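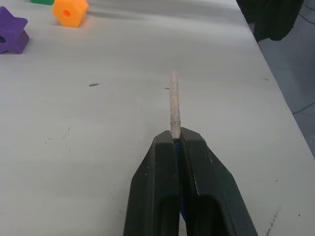

Gripper Comparison Station: Pre-Trial Inspection Checklist with Comments

Site: Leddale
Project: Grindura finger comparison, small-part handling
Checklist no.: 3447
Date of inspection: 28 February 2019
Status at close: Released with conditions

1. Purpose and Scope

This checklist shall be completed before any trial in which one set of gripper fingers is compared with another on the same arm. It covers the arm mount, the fingers, the wrist camera, the work surface, the test pieces and the stop functions. It does not replace the annual inspection of the arm or its controller.

Two finger sets are under comparison. Set A is the faceted black set currently fitted. Set B is the flat parallel set supplied by Chuang. Items marked "both" were inspected with each set mounted in turn. Ratings are Pass, Pass with comment, Fail, or Not applicable.

2. Arm and Mount

2.1 Mounting bolts torqued and marked (both). Pass.

2.2 Tool flange clean, no burrs. Pass with comment. A burr was found next to the locating pin hole and dressed by hand. Flange wiped down and rechecked.

2.3 Payload value in controller matches the fitted set. Fail on first check, Pass on second. The controller still held the value for Set B after the change to Set A. The operator shall confirm this value at every finger change and initial the log.

2.4 Cable slack at full wrist rotation. Pass.

3. Fingers

3.1 Fingertips meet evenly when closed. Set A: Pass. Set B: Pass with comment. Set B closes with a slight offset at the tips. The offset is within the supplier's drawing but is to be recorded with each result, as it may affect thin parts.

3.2 Surface condition. Set A: Pass with comment. Light scuffs and tiny white flecks are present at the tip of the right finger. Wear is cosmetic at this time. Clean the tips before the first trial and compare the condition again at the midpoint of the series.

3.3 Blue component between the fingers, Set A. Pass with comment. Seated correctly and clear of the fingertips. The parts list issued by Grurkholm gives no replacement interval. Interval requested in writing; no reply received as of this inspection.

3.4 Fasteners tight, thread locker applied (both). Pass.

3.5 Grip on thin round stock. Set A: Pass. The wooden dowel was pinched at its base between the two fingertips and held upright in the camera view. Set B: Pass with comment. The dowel turned slightly in the grip on the first attempt. Force setting left unchanged so that both sets are tested alike.

4. Wrist Camera

4.1 Bracket secure. Pass.

4.2 Lens clean. Pass.

4.3 Fingertips and held part both in view. Set A: Pass. The tips fall near the center of the image and the full free length of the dowel can be followed to its rounded end. Set B: Pass with comment. The wider finger bodies hide part of the table near the tips. Reviewers shall take this into account when scoring placement from video alone.

4.4 Lighting. Pass. Even, with soft shadows only. Overhead fixtures shall remain at the present setting for the whole series.

5. Work Surface and Surroundings

5.1 Table level and stable. Pass.

5.2 Surface clean. Pass with comment. The white top carries scuffs, scratches and a short dark streak. These do not affect safety. They are to be left as they are until the series is finished, so that the background stays the same for both finger sets.

5.3 Items on table limited to those on the trial sheet. Pass. Dowel and colored blocks only.

5.4 Floor clear within the marked zone. Pass with comment. Thin cables cross the gray floor beside the table. Route them under a cable cover before personnel work on that side.

5.5 No loose material near the table edge. Fail. A dark, bulky item is at the far edge of the table. It shall be moved out of reach of the arm before powered motion at full speed. Reduced speed is permitted in the meantime.

6. Test Pieces

6.1 Dowel free of splinters and cracks. Pass with comment. Small dark blemishes and a worn surface, no splinters found by touch. Use the same dowel for both sets.

6.2 Blocks undamaged. Pass. The purple star and the orange hexagonal block were checked for torn or blocked holes. Green block also checked.

6.3 Starting positions marked on trial sheet. Pass.

7. Stop Functions

7.1 Emergency stop at operator position. Pass. Tested 3 times with each set.

7.2 Part retained on emergency stop (both). Pass.

7.3 Protective stop on contact. Pass.

7.4 Restart requires deliberate action at the controller. Pass.

8. Conditions of Release

The station is released for 300 cycles per finger set at reduced speed. Full speed may be used once items 5.4 and 5.5 are closed and initialed. Any change of finger set requires that Sections 2 and 3 be repeated in full. A stop that is not requested by the operator shall be entered in the log before the next cycle begins.

Completed sheets are to be filed under folder 244 at Leddale.

Related items
Finger Change Procedure, Grindura Station
Wrist Camera Cleaning and Bracket Check
Controller Payload Settings: Record Sheet
Chuang Flat Finger Set: Receiving Inspection
Cable Routing at Shared Work Tables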